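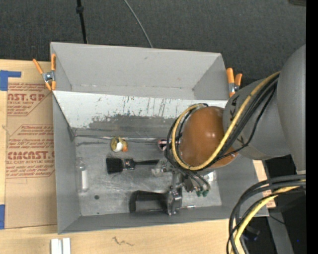 One reader wrote in to ask how you get a first poetry chapbook in order when every poem was written on its own and none of them seem to belong together. The steps below are the ones we give to everyone who sends work to Brollden Press.

Step 1. Print everything
Print each poem on its own sheet, one side only. Leave off dates and page numbers. Most people start with over 50 pages and end up with half of that.

Step 2. Sort into stacks
Make 3 stacks: yes, no and not sure. Read each poem once, out loud, before you place it. Put the "no" stack in a drawer and leave it there until the book is finished.

Step 3. Choose the first and last poems
The first poem should be short and easy to enter. Save anything with notes or foreign phrases for later. For the last poem, look for one that ends on an image and leaves a question open.

Step 4. Lay out the middle
Spread the pages on the floor. Compare the last line of each poem with the first line of the next. If two poems side by side use the same key word, move one of them. Long poems need a short one after them.

Step 5. Check the count
Our Matlala series takes chapbooks of up to 872 lines, counting blank lines between stanzas. Other presses count pages, so read their guidelines first.

Step 6. Type the contents page
Do this last. Read the titles down the page as a list. If four in a row start with "The," change one or two of them.

Reading for the Matlala series opens in May. Send one file, with your name on the cover sheet only.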